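Skeron newsletter
01/06/2021

What we've been playing: Trekalville

Hello again, and thanks for opening this one up. I know a few of you only come for the puzzle solutions at the bottom (they'll be back next issue, promise), but I've had a game on my phone since March that I keep wanting to talk about, and this seems as good a spot as any.

It's called Trekalville, and it's a town builder crossed with one of those idle games where things tick along while you're off doing something else. You start at the bottom of a valley with a hut, a mule and a single road that peters out in the scrub, and the whole idea is to run a carting business up and over the mountains. You pick up wool and timber at one end, you cart it to the other, you come back with coins and tools and the odd bit of gossip, and bit by bit the hut becomes a depot and the depot grows a village around it. I've always had a soft spot for games about moving stuff from one place to another, so it had me from the first load.

The thing I like best is the pace. Plenty of idle games throw a dozen flashing buttons at you before you've worked out which way is up, and Trekalville takes its time. For the first hour or so you're really just learning the road – where the mule slows down, which bridge needs mending before the heavy carts can cross, when it's worth stopping at the halfway inn. You can tap to hurry the carts along if you're the impatient sort. I did at first, then I stopped, and I've enjoyed it much more since.

After that the map opens up into 4 valleys, and each one has its own favourite goods and its own little troubles. The second valley floods. The third has a toll keeper who raises his prices every time you upgrade a wagon, and I've grown to loathe him in a way that's probably not healthy. You can pay him, or you can spend ages building the high road around him, and I chose the high road out of pure stubbornness. It took me the better part of a fortnight and I was delighted with every metre of it. 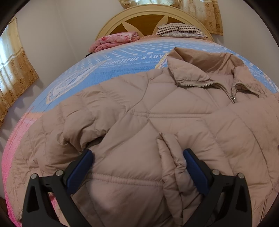
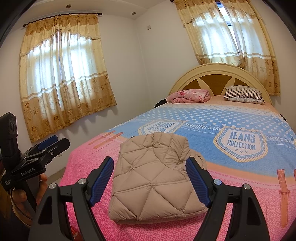
Now, the depot. Each depot you own can be filled with workers, and each worker has a trade, and this is where the game gets quite a bit deeper than it lets on. A wheelwright speeds up every cart that passes through. A cook lets your drivers go further before they rest. A clerk does nothing at all that you can see, for a very long time, until you notice your coins are piling up while you sleep and realise the clerk has been quietly collecting them. If you take one tip from me, hire the clerk early. I left mine until my depot was at level 237 and I could kick myself over it.

The other tip is about mules. Everyone wants to swap the mules out for horses the minute horses come up in the market, and I understand, because the horses are gorgeous and they have little ribbons in their manes. But the mules don't mind the steep roads, and on the pass between the third and fourth valleys a good mule team will beat horses handily. I kept mules on the mountain and put the horses on the flats, and my deliveries picked up no end. There's an achievement for running an all-mule company too, which I haven't managed and may never manage, but I love that somebody thought to put it in.

On the money side, it's free to download and there are ads, but they're mostly the sort you choose to watch in exchange for something. You'll be offered a doubled payout when you come back after a break, and a travelling peddler wanders through now and then who'll give you a crate if you sit through one. There's a gem currency as well, called sparks, and you can buy those with real money. I haven't felt pushed to. I've saved up 185 sparks just from playing, and I'm holding onto them for the winter lodge, which costs more than it should but has a chimney that puffs smoke in time with the music. (I'm a simple creature.)

Speaking of the music, do turn the sound on. I play most phone games on mute and I very nearly missed out. Each valley has its own tune, all fiddle and squeezebox, and when a cart crosses from one valley to the next the two tunes overlap for a bit before the new one takes over. I've caught myself humming the second valley while doing the dishes.

It isn't perfect. The text is on the small side, and if your eyes are anything like mine you'll be holding the phone at arm's length to read the cargo lists. The storage screen could do with a sort button as well. You end up scrolling past every cheese you've ever owned to find one barrel of nails. And there's a stretch in the third valley, once you've finished the high road and before the railway shows up, where you haven't much to do except wait. I put it down for a few days at that point and came back to a mountain of coins, so perhaps that's the way it's meant to be played, but I'd have liked a few side jobs to fill the gap.

A couple of other games while I have you. If you're after something with a bit more thinking in it, Tikkanen is a lovely wee tile puzzle about laying out a fishing harbour so that none of the boats tangle their lines. The early boards are a doddle and the later ones had me muttering. You get 2 undos per board and no more, so don't go spending them on the first mistake you make. I'd suggest playing it with a cup of tea and nobody talking to you.

And then there's Prerkar, which I've only just started. It's a card game about rival bakers, and I have lost every single match so far. I can't work out yet whether it's hard or whether I'm simply dreadful at it. The artwork is charming, the pastries look good enough to eat, and my opponents are merciless. If any of you have cracked the sourdough deck, write in and tell me how, because I keep getting flattened by it on the third round.

As always, replies to this email come straight to me and I do read them, even if it takes me a while to answer. I'm especially keen to hear from anyone who's reached the railway in Trekalville and can tell me whether to save my timber for it or sell the lot now while the price is up.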